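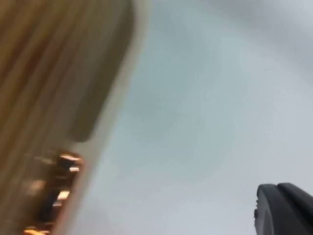
Hundero said the bell was early. It couldn't be early, I said, puffing, because the bell was the bell, and whatever time it rang was the time. Hundero said that was exactly the sort of thing people said when they were late, and ran faster.

We had come down Denell Hill so quickly that my lunch had turned over in my bag and something was leaking through to my back. I didn't mind. It was June, the last swimming lesson of the year was that afternoon, and I had not been late once since September. One hundred and ninety-four mornings, counting the one for the choir! Skemell Primary gave you a badge if you got to the end, a proper enamel one with a heron on it, and I wanted it more than I had ever wanted a bicycle.

The gate was shut.

"Side door," said Hundero.

The side door meant the office, and the office meant the book. You wrote your name, your class and your reason, in pen, while the secretary watched you over her mug. I had only ever seen it from the other side of the glass. It was a big green book, and I'm ashamed to say that even then, with my badge sliding away from me, I was a bit thrilled to be getting a look inside.

And what a book it was! Somebody in Year 4 had written "goose". Just that. Somebody else had put "Dad thought it was the holidays" and, a week later in the same handwriting, "Dad again". There was one that said "I was here but I was hiding", with a tick beside it in red. I turned back a page, and then another, and I could have stood there until dinner.

"Reason?" said the secretary.

Hundero wrote "bell early" and underlined it twice. I held the pen over the next line and looked up at the office clock. 9 minutes to nine. I looked at the secretary's watch, which was lying by the stapler. It said the same.

"That bell," she said, "was the fire panel being tested. There was a letter."

There had been a letter. It was in my bag, under whatever was leaking.

"But the gate," I said.

"Sticks. You have to lift it."

Hundero crossed out "bell early" very slowly and wrote "gate". The secretary took the pen away, turned the book round and drew a line through the whole thing with a ruler.

"Go on, Nassar," she told me. "Both of you. Walk."

We walked as far as the coat pegs - and then we didn't.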